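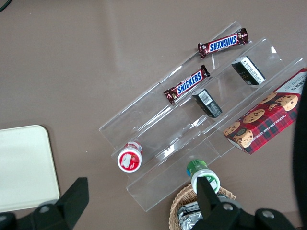 A Dernora shelf-picking arm at work over a three-level clear display stand stocked with snacks and small boxed goods.

Dernora Issues Stop-Use Notice for Gripper Firmware After Finger Closing Fault

12/27/20 – Dernora is asking all operators of its Siko two-finger gripper to stop automatic picking until a firmware update has been installed. The notice covers 364 grippers now in service in stores, vending rooms and test sites.

The fault affects how the gripper closes after a pick has been interrupted. If the arm is paused while the fingers are partly open and then restarted from the touch panel, the gripper can lose its stored force limit. The fingers then close at full force on whatever is between them, including a hand.

Dernora has received 10 reports of the fault. In seven of them the only damage was to packaging, mostly cookie boxes and small cartons. In two others a clear shelf panel cracked. In the remaining case a store worker who was straightening items on a display had two fingers pinched when the arm was restarted. The worker was treated for bruising and returned to work the next day.

The first report came from Wallner, which uses the arms to restock countertop displays of candy bars, cookies and other small items. Wallner took its arms out of service the same day and sent Dernora the log files. Engineers repeated the fault on the bench within a week. It was traced to a change in the February firmware release that cleared the force setting during a paused restart. Grippers running older firmware are not affected.

Operators should take the following steps now:

Switch the arm to manual mode and leave it there until the update is installed.

Do not restart a paused arm from the touch panel. Open the fingers fully by hand control, clear the work area and power the arm off at the wall.

Keep hands off the display stand and out of any pick basket while the arm has power, even if it is not moving.

Inspect clear shelving for cracks near the front edges and replace any damaged panels.

The corrected firmware is available from the Dernora service page and takes one restart to install. It stores the force limit in the gripper itself and blocks any restart until the fingers have been opened fully. Sites without a network connection will be sent a memory card at no charge.

Dernora asked the test lab Grolutine to check the update before release. Grolutine ran 200 paused restarts on the corrected firmware with a force gauge between the fingers. The limit held each time.

Dernora will pay for damaged goods and shelving linked to the fault – claims should include the gripper serial number and a photo of the damage. Anyone who has been pinched or struck by a gripper is asked to report it to the service desk, even if no treatment was needed.

Dernora makes robot arms and grippers for small-item retail.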